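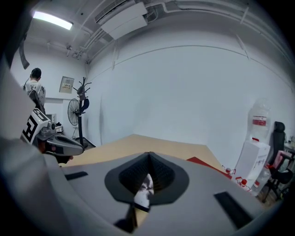 Grippers at the ready in the upstairs room, backpack still on, November open day.

Lerkum open day – the gripper room

Quick page before I forget everything. Lerkum opened its doors for an afternoon and a few of us from the Varkdale makers' club went over by minibus. Meant to be back by four. We were not back by four.

Main hall first, which was the Bultdale packing line doing its thing behind the yellow fence. Fast, loud, good. Couldn't get a decent picture of it through the mesh so there isn't one, sorry. It was sorting tins into trays and the tally on the wall said 976 when we walked in. No idea what it said when we left, we'd been herded upstairs by then.

Upstairs is where they do the hand-held work. Plain white room, big wooden table, tea round the corner. Torunn Eide ran this part and she was great with daft questions, of which I had several. The idea is that a person does a job wearing a gripper on each hand, more or less, and the recording gets used later to teach an arm the same job. You hold the thing by its handle, squeeze, the fingers close. The square black and white markers on top let the software work out where each gripper is. I'd assumed they were stock labels!

We were allowed a go. Groups of 16, which is too many for one table, so plenty of standing about and chatting, but it moved along. My turn was roughly 30 seconds and I dropped everything. Harder than it looks – you lose all the feeling in your fingertips and end up squinting down at the jaws like someone threading a needle.
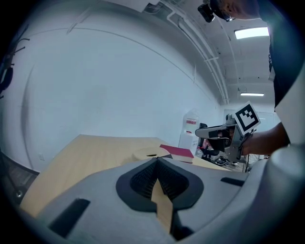

What I wanted to know was how they pick the objects. Hazem Salem, who looks after the Ezzat side of the project, said they like ordinary stuff with awkward edges, and they change it all the time so the arm doesn't just learn one table by heart. Flat things are the worst apparently. You can see why with that red hardback lying flat on the wood, there's nothing to get hold of unless you come in from the side or slide it to the edge first. I'd have gone for the round beige disc instead, and I'd have dropped that too. He also said most of the recordings are dull and that dull is fine, they want lots of it.

Other bits, no pictures:

Downstairs again for the charging bay. Carts lined up, lights blinking, one beeping at the wall. Two of the younger ones wanted to stay there all day.

Talk in the canteen. Slides a bit small from the back. Decent answer on what happens to the packing jobs, less decent answer on when.

Biscuits – very good, went quickly.

If you're thinking of going next time, book early and wear proper shoes, they turned one chap away from the hall for sandals. Ask for teh upstairs slot when you book as it isn't on the main form. More photos when I get round to sorting my phone out, and if anyone got a clear one of the packing line please send it over and I'll add it here.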